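4.3 Failure case: double grasps on the cap sorting task

Of all the faults we logged during the Clardale trials, the one we enjoyed chasing most was the double grasp. It is a small failure with a surprisingly rich set of causes, and it taught us more about our controller than any of the clean runs did. The task sounds easy. Baseball caps lie on a table, two arms share the work, and each cap has to go into one of two clear bins. A cap, though, is a wonderful object to get wrong! The brim is stiff and the crown is soft, and the crown folds in a new way every time it is put down.

The trouble starts when two caps lie close together. Our grasp planner, which we call Olen, looks for a thin edge with free space on both sides. A brim lying flat next to the crown of another cap can fool it, because in the depth map the two shapes run together into a single ridge. The arm then comes down over the place where the caps meet and closes on whatever is there.
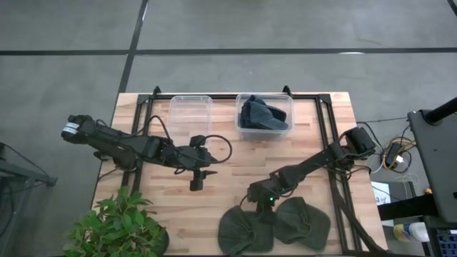

In the logs, a double grasp has a clear signature. The finger gap stays wider than it should for one layer of cloth, and the motor current climbs slowly where we would expect a sharp step. Both signals were being recorded from the first day, and neither was being used. The lift began as soon as the current passed a fixed limit, so the arm would set off with a brim in its fingers and a fold of the neighboring crown trapped beside it. Sometimes the second cap dropped off on the way up. In the worst cases it let go over the rail, and the arm swung back for its next cap with no idea that one had gone missing.

We first saw the fault in September and took it for bad luck. Then we went back through 700 recorded attempts and found 46 double grasps, nearly all from layouts in which a brim touched or almost touched another cap. That was exciting, since a fault that follows the layout so closely is a fault you can go after.

The state of the bins matters too. Soft caps do not settle flat, and a peak of folded cloth can end up higher than the rim. Our release routine opens the fingers at a set height above the bin floor, a choice we made back when we were testing with foam blocks. With caps, the fingers may already be pressing into the cloth at that height, and an opening finger can hook a fold and pull it back out on the retreat.

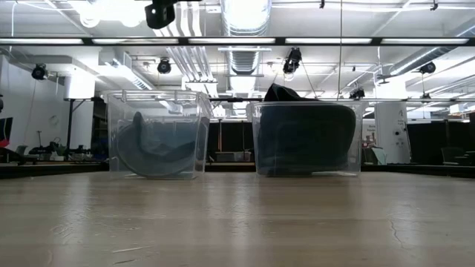 Figure 7. The two clear bins seen across the tabletop. A folded piece of dark material stands above the rim of the right bin.

The clear plastic adds one more wrinkle. The side walls return very few good depth points, so the planner has only a rough idea of where a bin ends and its contents begin. In 4 of the logged runs, the gripper brushed a bin wall while it was still moving sideways. The force limit stopped the arm each time, as it should, and nothing was damaged. We still count these as safety events, and they sent us back to the approach path with fresh eyes.

We made 2 changes. The first is a pause of half a second after the fingers close, during which a small check written for this purpose (Lengyel, in our code base) compares the finger gap with the current curve. If the pair looks like more than one layer, the fingers open, the arm backs off straight up, and the planner is asked for a new grasp farther along the brim. The second change replaces the fixed release height with one measured from the top of the cloth, taken from the wrist view just before the arm moves over the rim.
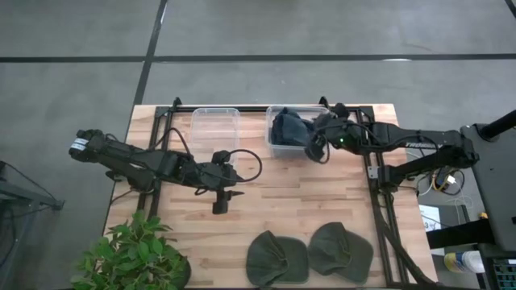
Figure 8. Right gripper over the right edge of the filled bin, with two caps near the front edge of the table. The left gripper is empty.

The results so far are very encouraging. With the check turned on, most double grasps are caught before the lift, and the second try usually lands on a single brim. What remains is a stubborn group in which one cap is tucked under the other, so that even a good grasp drags both along. The check does see these, but backing off and trying again does not help when the layout itself is the problem. Olen will happily ask for the same spot again and again until the retry limit ends the run.

A nudge seems the natural next step, and having two arms makes it a tempting one. The left arm could hold the lower cap down by its crown while the right arm draws the upper one away. We have tried this by hand, driving both arms ourselves, and it works nicely on caps with firm brims. Older, softer caps tend to bunch up under the holding finger. We plan to record a larger set of these two-arm moves on the Drillerton table, which has the same rail layout but a rougher top, and to report the retry counts separately for tucked and side-by-side caps.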